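Lirbridge Community Hall
Floor and Surface Inspection Checklist, with Comments
Inspection date: 23 June 2026
Areas covered: main hall, kitchen, corridor, storeroom, rear entry

Ratings: S = satisfactory, M = monitor, R = repair required, N/A = not applicable

1. Main hall

1.1 Floor level and free of trip hazards: M
Comment: Lifted edge at the join beside the stage steps. Height difference 2 mm. No repair needed at this height. Re-measure in December.

1.2 Surface finish intact: S
Comment: Finish dull along the path from the main doors to the servery. Wear only, no loss of grip.

1.3 Furniture glides fitted to chairs and tables: R
Comment: Glides missing on several stacking chairs. Bare metal ends are scoring the floor. Remove affected chairs from use until refitted.

1.4 Stage step nosings secure and contrasting in colour: S

2. Kitchen

2.1 Slip-resistant flooring in good condition: S
Comment: Coved edge behind the cooktop was resealed after the last inspection. Seal holding.

2.2 Floor waste clear and grate flush: R
Comment: Grate rocks underfoot. One fixing screw missing. Nosley to supply replacement with the next parts order.

2.3 Mats flat, with bevelled edges: M
Comment: Mat at the sink is curling at one corner. Replace if it no longer lies flat after cleaning.

2.4 Benchtops sealed at wall and around sink: S

3. Corridor

3.1 Clear width of 1000 mm maintained: R
Comment: Folded trestles stored against the wall reduce the width outside the toilets. Moved during the inspection. Hirers have been using this wall for storage and a sign is needed.

3.2 Lighting adequate to see changes in floor colour or level: M
Comment: One tube flickering near the storeroom. The transition strip is the same tone as the floor on both sides and is hard to pick out in low light. Where two surfaces meet, the line between them should be plain to a person walking at normal pace.

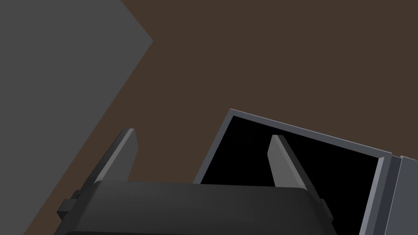 Simulated view: grey area against dark brown surface, clean edge between the two.

3.3 Transition strips fixed along full length: S
Comment: Strip is firm. The tone problem is recorded under 3.2. Quote requested from Lakatos for a lighter strip.

4. Storeroom

4.1 Nothing stored on floor in front of switchboard: S

4.2 Shelving anchored and load signs legible: M
Comment: Load sign on the top bay has faded. Reprint.

4.3 Cleaning chemicals off floor and in labelled containers: S
Comment: Floor cleaner is the Bindmont neutral concentrate. Dilution chart is on the inside of the door.

5. Rear entry

5.1 Ramp surface sound, grip strips bonded: R
Comment: Bottom strip lifting at the handrail side. Tape off that side until rebonded.

5.2 Entry mat recessed and flush: N/A

Actions
Items 1.3, 2.2 and 5.1: complete within 14 days.
Item 3.1: sign to be fitted within 14 days.
Items 2.3, 3.2 and 4.2: complete within 20 days.
Item 1.1: carry forward to the December inspection.

Keep the signed copy in the site folder with the previous sheet.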